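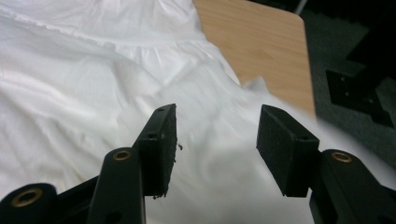 Minutes taken by the clerk, Brindedon Laundry Users' Group
Meeting held in July, 2 pm, Cleniston Room

1. Last minutes. Agreed, with grumbling over item 4.

2. White garments. Skornus says its new folding method leaves whites flat. Members doubted this. White cloth left loose and crumpled was felt to be the usual state of things, method or no method. Skornus to show its results at the next meeting.

3. Charges. Marchuk wants £14 a month for pressing. It was asked what the £353 already paid had bought. No clear answer. Deferred.

4. Missing items list. Still not received. The clerk has now asked for it 2 times and does not expect it.

5. Any other business. Request for more hangers. Refused until the present ones are found.

Closed 3.20 pm.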